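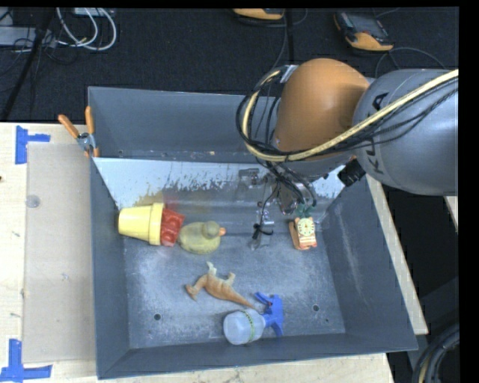

Finished the main story of Nirnix last night, the film version first and then the game straight after. A few posts on how they compare, mild spoilers from post four onwards.

The film runs 517 scenes if you believe the disc booklet, and it feels like it. Very few last more than a few seconds. The first half hour covers what the game takes the whole of its opening act to do, which is get the river people out of Latham before the wall comes down.

In the game you spend that time walking. You carry lamp oil, you argue with the ferry guild, you find out that the mill has been shut since September. By the time the wall goes I knew the streets well enough to miss them. In the film it's a nice effect and then we're on a boat.

Spoilers from this one. The film makes Vi the elder sister. In the game she's the younger, and the whole business with the crown depends on it. I can see why they changed it – the actor is clearly older – but then the council scene makes no sense, as she could just have claimed the thing in the first place.

Clolline is much better on screen. In the game it's a snowy map with three shops and a bridge you can't cross until late on. The film gives it a proper market and a night sequence on the roofs, and it's the one part I'd watch again tomorrow.

Battles. The film has one big one and it's fine. Lots of grey armour, hard to tell who is who once it starts raining. The game lets you skip most of its fights if you've kept the ferry guild on side. I hadn't, so I fought all 11 of the bridge wardens and used up every potion I had.

My save says 1,736 enemies beaten. A good part of those were marsh rats. There is a quest where you clear the marsh and then it fills up again when you sleep, and I fell for it twice.

The music is shared between the two. Same theme for the wall, same theme for the sisters. The game has a slower version of the second one that plays in the empty palace and I left it running while I made tea.

Endings. In the film the gate closes and Vi stays on our side. In the game you choose, and the choice is a bit buried – you need 800 favour with the river people or the second option never shows up. I had almost enough and didn't know it mattered. So I got the gate ending both times.

Someone asked which to start with. Game first if you have the time for it, as the film gives away who opened the gate in the first ten minutes. If you only want the one evening, the film holds up by itself apart from the council scene.

Going back in at the weekend for the other ending. I'll add it to this thread if I get there.

We use cookies to remember your settings and to show you posts you may like. Accept all | Manage choices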